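Wurfmaschine für Softball (Fastpitch), Jollby oder Ondmont?

Kategorie: Baseball & Softball > Training & Ausrüstung

Samran Sriwong

Hallo zusammen, kurze Frage, muss das bis zur Spartensitzung geklärt haben. Wir sind eine kleine Softballabteilung in Bisau, Damen und eine gemischte Jugend, Fastpitch. Unsere einzige Pitcherin, die im Schlagtraining halbwegs Tempo bringt, ist ab Juni weg (Ausland), und im Training wirft dann wieder der Trainer von unten irgendwas Weiches rein. Im Spiel stehen wir dann da und kommen jedes Mal zu spät.

Also Wurfmaschine. Zwei Angebote liegen vor:

Jollby, Zweirad, mit Akku, 2.695 Euro
Ondmont, Einrad, nur Netzstrom, 1.880 Euro

Bei beiden ist ein Satz Bälle nicht dabei, Stativ schon. Unser Platz hat Strom nur am Vereinsheim, also hinter dem Backstop, das Kabel müsste einmal außen rum bis zum Kreis. Halle im Winter wäre kein Problem.

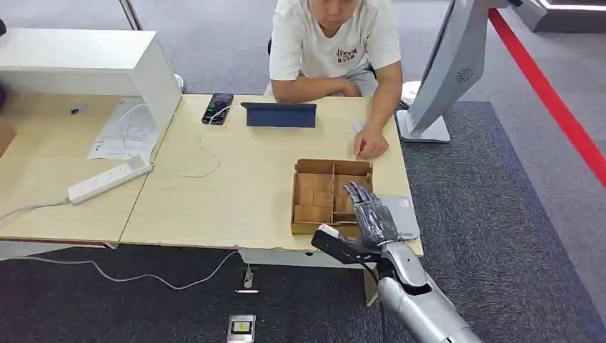
Was ich wissen will: merkt man Einrad gegen Zweirad bei 12-Zoll-Bällen wirklich? Der Verkäufer von Jollby sagt natürlich ja. Können die Dinger Riseball oder ist das nur Prospekt? Und was macht ihr mit den Bällen, normale Lederbälle oder diese mit den Dellen? Hab gehört die Lederbälle gehen in der Maschine schnell kaputt, unsere sind eh schon nicht mehr die schönsten.

Ach ja, gebraucht wäre auch ok, wenn jemand was weiß. Geld kommt halb aus der Abteilung, halb von den Eltern, da will ich keinen Murks kaufen.

Danke schonmal

linkshand_softball

Haben seit drei Saisons eine Einrad, nicht Ondmont, aber gleiches Prinzip. Für gerade Würfe in die Zone reicht das dicke. Streuung ist da, ja. Hängt aber mehr am Ball als an der Maschine. Mit alten Lederbällen geht einer innen hoch, der nächste in den Dreck. Mit Dellenbällen alles ziemlich auf einen Fleck.

Riseball vergiss bei Einrad. Du kannst die Maschine tiefer stellen und schräg nach oben werfen lassen, Abwurfpunkt ungefähr Hüfte, das sieht für die Schlagfrau schonmal anders aus als von oben. Aber der Drall ist immer derselbe. Bei Zweirad mit getrennt regelbaren Rädern kriegst du Drop sauber hin und einen Rise so halbwegs. Wichtig: GETRENNT regelbar. Es gibt Zweiradmaschinen mit nur einem Drehregler, da zahlst du den Aufpreis für nix. Frag das bei Jollby nach, und zwar schriftlich.

Zum Strom: Kabeltrommel ganz abwickeln, sonst wird die heiß. Und außen um den Zaun legen, auf keinen Fall durchs Foulgebiet, da rennt beim Pop-up garantiert die Catcherin rein. Wir hatten das anfangs zwischen Dugout und Linie, war Mist.

Dann noch Zeug, das im Angebot gern fehlt:

Schutznetz für die Person, die einlegt. L-Screen vom Baseball geht zur Not, aber für Softball ist der Ausschnitt unten besser als oben. Ohne Netz steht bei uns keiner an der Maschine, auch nicht "nur kurz".

Helm beim Einlegen, auch hinter dem Netz. 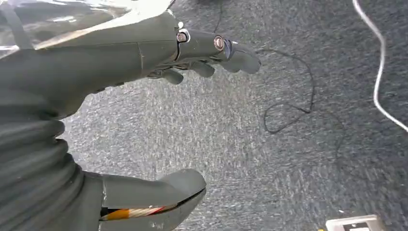
Ball immer erst hochhalten, zeigen, dann einlegen. Klingt albern, aber sonst hat die Schlagfrau gar kein Timing, weil ja kein Armkreis kommt. Das ist eh das größte Problem an den Maschinen: Die Mädels lernen auf den Ball zu warten und laden zu spät. Wir machen es so, dass die Einlegerin die Wurfbewegung mit dem freien Arm mitmacht und unten den Ball reinrollen lässt. Dauert ein, zwei Abende, bis das passt.

Tempo am Anfang runter. Jugend sowieso. Und nicht stundenlang dasselbe, nach einem Eimer Maschine gehen wir immer auf Tee zurück oder Front Toss, sonst trainierst du dir einen Maschinenschwung an.

Bälle: nimm gleich 100 von den Dellenbällen, wenn ihr mit zwei Stationen arbeitet. Lederbälle sind nach ein paar Abenden an den Nähten durch und die Räder werden schmierig. Nasse Bälle gar nicht, auch keine Dellenbälle — die rutschen durch und kommen als Lob an.

Meine Meinung: wenn ihr hauptsächlich Timing gegen schnell wollt, Einrad und den Rest in Bälle und Netz stecken. Wenn die Damen schon Drop sehen in der Liga, dann Zweirad.

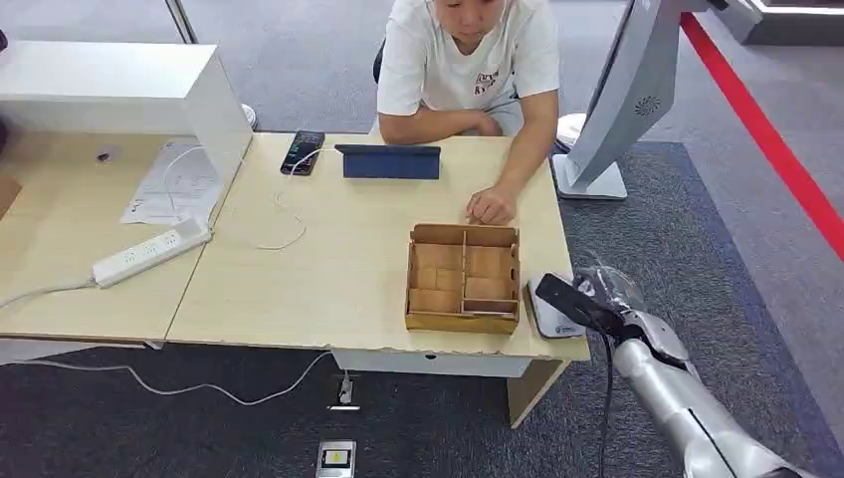
Petra K.

Würd ich mir leihen. Der Verein in Chuensuk hat früher eine verliehen, ob die noch tut weiß ich nicht. Und warum nicht einfach die Jugend ans Pitchen bringen, das Geld in einen Kurs und fertig. Maschinen stehen bei den meisten nach einem Jahr im Schuppen, bei uns auch, Akku tot.

Samran Sriwong

@linkshand_softball super, danke, genau sowas wollte ich. Das mit dem einen Drehregler hätt ich nie gefragt. Schreib denen heute Abend. Drop sehen die Damen schon, aber selten, eigentlich nur gegen eine Mannschaft.

@Petra K. Kurs läuft parallel, zwei aus der Jugend fangen gerade an, bringt mir aber diese Saison noch nichts. Wie alt war der Akku bei euch? Und wurde der im Winter geladen oder stand der einfach rum

Petra K.

Stand rum. Kann also auch an uns gelegen haben. Im Winter rein ins Warme und ab und zu laden, dann hält der wohl länger.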